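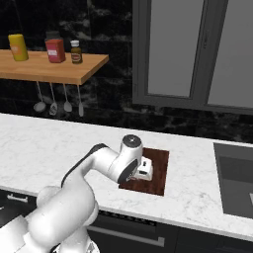 Cokwood Counter Stain Notes

README for the July release

Cokwood is a plain-text collection of 200 notes on what ordinary kitchen spills do to stone, and what people did next. Each note covers one spill on one surface. If you came looking for a cleaning guide, you may leave with fewer certainties than you brought, but the files are small and the download is quick.

The collection was started by Branislav Rusnák after a disagreement over half a lemon and a marble worktop. The lemon's side of the story is in note 1. Wouter Declercq joined later and brought column headings.

What's in the folder

notes.csv -- the notes, one per row
surfaces.csv -- the stones and finishes we accept, with our spelling of each
spills.csv -- the spills, grouped by what is in them and not by which shelf they live on
remedies.txt -- free text, barely edited, occasionally rude
CHANGES.txt -- what we broke and when we noticed

All files are UTF-8. Commas inside a field are quoted. Semicolons are left alone, and some of our contributors are very fond of them.

Columns in notes.csv

id: a whole number. Gaps are notes we withdrew. Please don't write in to ask where they went.

surface: marble, granite, limestone, soapstone, quartzite or "sold as quartzite." That last value earns its place.

finish: polished, honed, leathered or unknown. Honed stone hides an etch better than polished stone does, so a blank here makes the rest of the row a lot less useful. We fill blanks with unknown and sigh.

sealed: yes, no or "was told so."

spill: matches a name in spills.csv.

wait_hours: how long the spill sat before somebody dealt with it. Self-reported. People who leave red wine out overnight tend to report that they found it "right away," and we have no way to argue.

mark: none, stain, etch or both. See the next section before you use this one.

remedy: what was tried first. Second and third tries go in remedies.txt, along with the regrets.

outcome: gone, fainter, same, worse.

Stain or etch

A stain is something that soaked in. Oil, coffee and beet juice leave stains, and the spot usually looks darker or takes on the color of the culprit. An etch is damage to the stone itself. Acid eats a little of the calcite in marble or limestone and leaves a dull patch, which often looks like a water ring that won't wipe off.

Cleaning an etch does nothing, since there is nothing there to clean. It has to be polished out. A great many rows in the first version had an etch listed as a stain, followed by a long and moving account of scrubbing. Wouter recoded 98 of them by reading the descriptions again. The old values are kept in a column called mark_v1 for anyone who enjoys that sort of thing.

Tomato sauce and salad dressing can do both at once, being acid and oil in the same spoon. Those rows say both.

How the notes were gathered

Most came through a form on the Firutstead household board. The form had 9 questions, of which people answered the ones they liked. A smaller batch was typed up from paper cards Branislav left at the Adugna tile counter, next to the grout samples. The handwriting on the cards is a fair argument for forms.

We dropped any note that named a person, a landlord or a lawsuit. We also dropped anything about laminate. We have nothing against laminate, it just has a calmer life.

Known problems

Happy owners don't write in. If you work out the share of spills that leave a mark, you will get a frightening number, and it will be wrong.

Light stone is overrepresented. Dark granite gets oil on it too, but the owner has to kneel and squint to find out.

The word "poultice" covers everything from baking soda paste to one memorable case of damp cat litter. If the exact mix matters to you, read remedies.txt.

Vinegar appears as a spill and as a remedy. On marble, kindly read the second kind as a repeat of the first.

There are six notes where the outcome is "worse" and the writer recommends the method anyway. We checked. They meant it.

Using the notes

Fine for teaching, for practice with messy tables and for settling small arguments at home. Please don't use them to price a repair or to decide whether a tenant gets a deposit back. Notes are one person's word about one counter, and several were plainly written while still angry.

The script that builds the tables is called Hokell. It needs Python and nothing else. Run it from the top folder, or it will write an empty file and report success. This is listed as a bug and has been for a while.

Sending a note

Use the same columns. Say what the finish is, even if you have to go and look. Tell us what you tried first, before you read up on it -- the first try is the part we can't get anywhere else. Corrections to old notes are welcome and should give the id.

License

Free to copy and change, with credit to Cokwood. Remedies are passed on as received. Test on a corner you don't love.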